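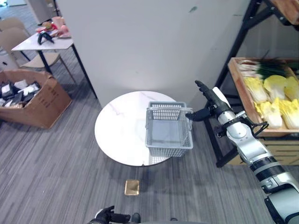 The Kerow crack monitor is a two-piece plastic gauge you fix across a crack in a wall to see whether it moves. I bought a pair last October for the back of our house, where a stepped crack runs up the brick from the corner of the kitchen window. Most foundation companies will tell you to watch a crack before you pay for anything, and a pencil mark on the wall only gets you so far. Everything needed for the job goes in an open plastic shopping basket like the gray one on the round table: the two gauges, a tube of epoxy, a wire brush, rags and a notebook.

Each gauge has a clear upper plate with red crosshairs and a white lower plate with a grid in millimeters. You glue one plate on each side of the crack, let the epoxy set overnight and pull the pins. After that you read where the crosshairs sit and write it down. The instructions fit on one sheet and are clear enough, apart from the drawing for inside corners, which I had to turn upside down to follow.

The brick has to be clean and dry. My first gauge let go after a week because I had only wiped the wall with a rag. I brushed the second spot hard, used more epoxy, and it has stayed put through a full winter. I reglued the first one the same way – no trouble with it after that.

Reading it is easy in daylight. In low sun the upper plate throws glare and you need to stand to one side. The red lines have faded a little on the south wall but are still readable.

After 28 weeks the lower gauge shows no change and the upper one has moved half a millimeter. I sent my readings to Fouad Hamdan, the engineer who looked at the house for us. He said that much could be seasonal and told me to keep going through another summer. He also liked having dates next to the numbers.

I looked at the Tidberg digital version too. It logs by itself and costs over 200 dollars, and for a crack I walk past every morning I couldn't see the point. If yours is up near a chimney or in a crawl space, it may be worth the money.

My complaints are small. The pins are brittle and one snapped in the plate. There is no spare in the pack, and the record card has room for only one season – I use a notebook instead. I would buy the Kerow again.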